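Tindall Desk Notes
Home / Timber desks / Pens and storage / FAQ

Keeping a timber desk clear: frequently asked questions

Last updated Jan 11, 2020

These are the things readers write in about after going through the timber desk pages. Some of the answers have changed since September, mainly the ones on oil and on drawer inserts. If you sell organisers and you'd like us to say something nicer, please read the one about organisers first.

Do I need a desk organiser?

Probably not. Most desks have a handful of things on them that get used every day and a much larger number that don't, and an organiser gives the second lot somewhere respectable to live. We bought the Jatis six-compartment unit and used it for most of a winter. By the end, four of the compartments held things we would have thrown out if they'd been lying loose. Two held pens and a ruler, and a mug would have done the same job.

The people who get real value from compartments tend to be doing one kind of fiddly work with lots of small parts, such as jewellery repair or model painting. If you mostly write and use a keyboard, we're not convinced.

What should I keep pens in?

Something heavy enough that it won't fall over when it's full on one side. That rules out a surprising number of products sold as pen holders. A wide container is steadier than a tall narrow one, though pens lean over in it and the short ones sink. A jam jar is fine. An old mug is fine. We've yet to see a purpose-made pen holder that did anything a mug couldn't, and we've been sent a few.

Felt-lined ones collect lint and ink. Mesh ones let the fine nibs poke through the bottom, and then you have a dot on your timber that you'll be looking at for years.

Should pens be stored tip up or tip down?

We get asked this more than anything else, and the answers floating about online are far more confident than they ought to be. Capped gel pens seem happier tip down or flat. Fountain pens are usually kept nib up. For an ordinary ballpoint we couldn't find a difference we'd be prepared to swear to. We kept 11 ballpoints of the same type in various positions and the two that stopped writing were in different groups. Make of that what you like. We made nothing of it.

I have a pen holder and my pens still end up all over the desk. What am I doing wrong?
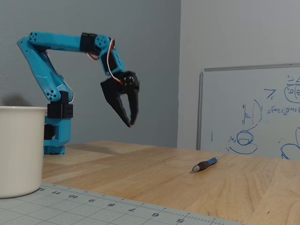
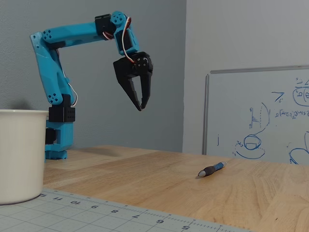
A holder only works if it's closer to your writing hand than the bare desk is, and it never is. You finish a note, you put the pen down where your hand already happens to be, and that's where it stays. Advice about "giving everything a home" skips over this. Look at the pen in the first picture, the blue one with the dark grey grip: it's lying on the wood on the right-hand side, while the big white container is way over at the left. If that container were your pen pot, you'd be reaching across the whole work area every time you finished a sentence, and you wouldn't keep it up past lunch. Put the holder on the side you write with. If that spot is taken by a mouse, leave one pen out on the desk and stop feeling bad about it. One pen lying on a table isn't mess.

Is a butcher-block style top any good as a desk?

Yes, with some grumbling. It's heavy, it's solid, and small scratches get lost in the grain in a way they don't on a plain painted top. On a light honey colour you'll see ink more easily than you would on a dark one, and you'll see crumbs less. Whether that second point is a benefit depends on how you feel about crumbs.

What we don't accept is the claim that these tops "look after themselves". They're timber. They move a bit with the weather, they'll mark if you stand a wet glass on them, and if the seams open up you have a place for dust to settle that no cloth will reach. An old dry toothbrush gets most of it out.

You'll also want to check the surface before you write straight onto a sheet of paper on it. Pronounced grain comes through a thin page and your handwriting goes wobbly. A pad of paper or a cheap desk blotter fixes that.

Which oil do you recommend?

We used to recommend one by name and we've stopped. Readers were getting very different results from the same tin, and we couldn't tell whether it was the timber, the weather or how thickly they'd put it on. Find out what's already on your top, ask whoever made or sold it, and try whatever you choose on the underside first.

For what it's worth, our own desk gets Zindard hardwax, a thin coat, when it starts looking dry. The tin says it lasts "for seasons to come", a phrase that could mean anything. It smells for a few days. We didn't love it and we didn't hate it, and there's half a tin left so that's what we'll be using.

Leave the desk alone for as long as the tin says before you put paper on it. Then leave it a bit longer. An invoice with an oil ring on it is a miserable thing to post to anyone.

How do I get ballpoint ink off timber?

It depends on the finish, and we'd be wary of any page that gives you one method for all of them. On a sealed top, a damp cloth with a drop of dish soap will often shift a fresh mark. On an oiled or bare top the ink goes into the wood and you're looking at a light sand along the grain, followed by re-oiling the patch, followed by a patch that's a slightly different colour from everything else.

Things readers have sworn by, listed here without our blessing:
Toothpaste. It took the shine off and left the ink.
Hairspray. Some of the ink moved. It moved sideways.
Methylated spirits. Can lift ink, can also lift the finish. Test somewhere hidden and open a window.
A pencil eraser. Did very little, though it did no harm either.

If the mark is small, our real advice is to put something on top of it.

Does a pen with a rubber grip damage the desk?

The grip on its own, left for an afternoon, no. We have seen a faint shadow where a rubbery thing sat in one spot on an oiled surface for months, and the same goes for the little feet on lamps and keyboard stands. If something has rubber feet and never moves, a scrap of cork underneath is cheap insurance.

Uncapped tips worry us more. A retractable pen with the tip out, rolling about on a timber top, will leave a mark sooner or later. Click it shut.

How do I stop round pens rolling off?

Buy pens with a clip. If you already own a pile of the clipless kind, lay them across the slope and not down it, and if your desk has enough of a slope for that to matter then the problem is your floor or your legs (the desk's legs). Fold a bit of card under the low side. We've seen silicone rolling stoppers for sale and can only admire the nerve.

What about drawer inserts?

Better than desktop organisers, mostly since they force a limit. The drawer shuts or it doesn't. The Trivcombe insert we tried was well made and 11 millimetres too wide for the drawer it was described as fitting, so measure the inside of your drawer at the back as well as the front. Old drawers are rarely square. A shoebox lid cut down will tell you whether you'd use an insert at all, and costs you a shoebox lid.

I tried the one-touch rule and it didn't work. Should I try again?

The idea is that you only ever pick a thing up once, deal with it and put it away. It sounds splendid. We gave it a proper go and spent the time standing in front of a filing drawer holding a rates notice. Some jobs take more than one sitting and the paper for them has to be somewhere in between. A single tray for unfinished things, emptied when it starts to slump, has worked better here for longer than any rule with a name.

How often should I clear the desk?

Whenever you next need the space. There are routines about that want you to do it every evening, with a checklist, and if that suits you then go ahead. Ours gets cleared when somebody wants to wrap a present on it.

If you do want a quick version – take everything off that has a lid or a plate under it, stand the pens up, square off the paper, wipe. Leave the rest.

Large containers on the desk: yes or no?

Anything wide and open-topped will be used as a bin within the week, whatever you bought it for. If you're happy for it to be a bin, good, you've got a bin. Otherwise go smaller than you think, or move it to the floor where it can be a bin without taking up elbow room. Check the bottom for a rough rim before sliding one across timber, too. Unglazed ceramic scratches.

Do you get paid to mention products?

No. The Jatis unit was bought, the Trivcombe insert was bought and sent back, and the Zindard came from the hardware shop. We do get sent pen holders. They go to the school fete.

Can I send you a photo of my desk?

You can, by the contact page. We answer slowly, and we'll most likely tell you to move the mug.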